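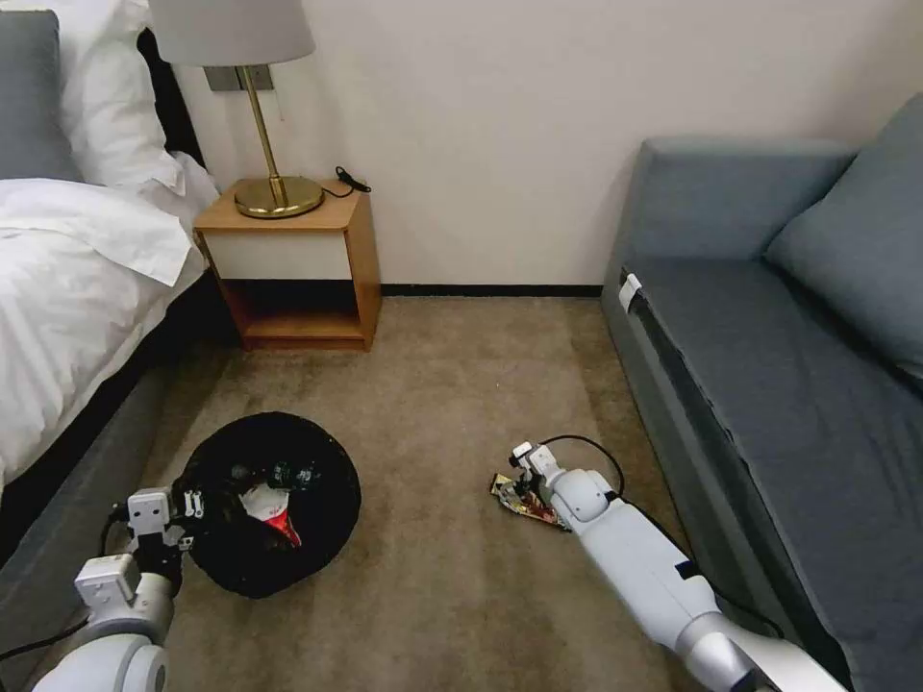
Viernes, nueve de la noche

He cerrado la hoja de cálculo hace un rato y la he vuelto a abrir para escribir esto con los números delante. Tengo que entregar la propuesta de compra antes de que acabe junio y sigo con dos columnas que no cuadran.

El día ha ido de basura. Recoger envoltorios de la moqueta y llevarlos a una bolsa negra abierta en el suelo, entre la cama y el sofá. Es la tarea más tonta de la lista y la que más me ha cambiado el presupuesto. Cuando empezamos a planificar, en marzo, yo había puesto casi todo el dinero en el carro para hacer camas, porque es lo que pide el hotel y lo que sale bien en las reuniones. Hideaki Uchida me dijo entonces que mirara primero el suelo. No le hice caso y ahora estoy moviendo partidas.

Lo que tengo apuntado de hoy:

Los envoltorios brillantes siguen siendo lo peor. Son finos, se aplastan contra la moqueta y la pinza tiene que bajar hasta apoyarse. Con una pinza blanca de las de serie se puede trabajar, pero las yemas se gastan y Stever no vende las yemas sueltas, vende el juego completo. Pedí precio otra vez esta mañana. Me han contestado lo mismo que en abril, con otra firma.

La bolsa. El brazo izquierdo se queda al lado del borde y el derecho va a buscar la basura. Nanami Higuchi quiere un aro rígido para no tener que dedicar un brazo a la boca de la bolsa. El aro de Malitz cuesta 41 euros y es un aro, nada más. Lo he metido en la propuesta como accesorio y he puesto tres, uno por planta. Si alguien de administración pregunta, que pregunte.

Los cables. Van por fuera del brazo y en el derecho uno hace un bucle por arriba, cerca de la pinza. En una habitación con mesilla, lámpara y el cable de la lámpara por encima de la mesilla, eso me preocupa. Hay fundas de Hirose. Me faltan las medidas y las tengo que pedir el lunes.

Ahora los números. La cuota de mantenimiento de Ruketti es de 1.674 euros al año por unidad. No incluye desplazamiento. El juego de repuestos que recomiendan para el primer año sube a 3.032 euros, y ahí entran las pinzas, los cables y una articulación de codo. Yo contaba con comprar los repuestos según hicieran falta. Toshiko Kobori, que ha llevado las compras de la lavandería durante años, me ha dicho por teléfono que el plazo de entrega de la articulación es de ocho semanas y que haga yo la cuenta de lo que es una máquina parada ocho semanas en temporada alta. La he hecho. He metido el juego completo.

Eso deja fuera el segundo carro. No me gusta, pero con una sola unidad bien mantenida se puede llegar a septiembre y volver a pedir con datos. Con dos unidades y sin repuestos, creo que en agosto tendría dos cosas muy caras en un almacén.

Hiyori Nomura no está de acuerdo. Dice que si no se pide todo ahora, no se pide, y que el dinero del año que viene irá a los ascensores. Puede que tenga razón. Lo hemos hablado después de comer y hemos quedado en poner el segundo carro como opción, con precio cerrado hasta diciembre. Tengo que llamar a Ruketti para ver si lo aceptan por escrito.

Otra cosa que no estaba en la lista: el suelo. Todas las habitaciones tipo llevan la misma moqueta beige, pero en la planta baja hay tarima. No hemos hecho nada en tarima. Si la propuesta dice «todo el hotel», alguien lo va a leer como todo el hotel. He cambiado la frase por «plantas uno a tres» y he añadido una semana de pruebas abajo, sin compra de material.

También he quitado la aspiradora acoplada. Salía en el catálogo y la puse en el primer borrador sin pensarlo mucho. Las camareras ya tienen las suyas y funcionan.

Hiyori Hayashi, de pisos, me preguntó cuánto tarda en recoger una habitación entera comparado con ella. Le dije que bastante más. Me contestó que entonces lo que le interesa es que lo haga mientras ella está en el baño. Me parece una manera mejor de plantear la compra que la que tengo en la primera página, donde hablo de sustituir minutos. He reescrito ese párrafo. Me ha costado más que las tablas.

Pendiente para el lunes:
Medidas de las fundas para cables.
Llamar a Ruketti por la opción del segundo carro y preguntar por el desplazamiento.
Preguntar a mantenimiento si se puede cargar la máquina en el cuarto de lencería de la segunda o hay que tirar línea. Si hay que tirar línea es otra partida y no la tengo.
Bolsas negras, que quedan pocas.

He cenado en la mesa del despacho, un bocadillo de tortilla. Mañana no pienso abrir la hoja. El domingo por la tarde le daré una vuelta al resumen, que sigue siendo demasiado largo.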